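**Brunton Disc Golf Club, rules and prizes meeting, 20 July 2026**

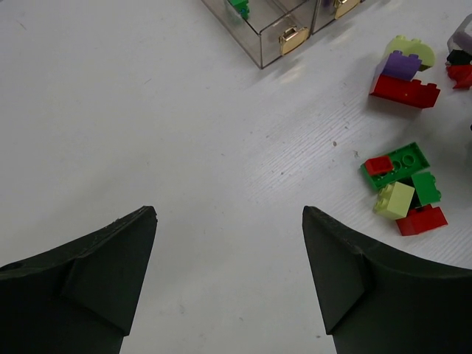

Opened late, as the previous minutes had to be found before they could be approved. Approved with one correction: the winter event was in January and did not "take place in spirit."

**1. Ace raffle**

Harkik has offered a starter set of discs as first prize. Second prize is a Grorham tote bag, again. Tickets capped at 200, one per member, guests welcome to buy if they are 18 or over. After some debate it was agreed that "immediate family" includes brothers-in-law. The brother-in-law who won last year keeps the cooler.

**2. Eligibility**

The entry form now runs to 17 clauses. A motion to cut it to one page passed. A motion to do this by using smaller type failed, narrowly.

**3. Skandia Open**

Entries stand at 137 against a limit of 100. Places go by date of payment. Those over the limit join the waiting list and get a polite email. A draft was read out and sent back to be made polite.

**4. Unclaimed prizes**

Anything not collected in 30 days returns to the prize shelf. The fondue set returns for the third time.

**5. Other business**

Hole 6 is still underwater. Noted.

**Actions**

- Shorten entry form
- Rewrite waiting list email
- Ask Harkik whether the discs come in a color other than brown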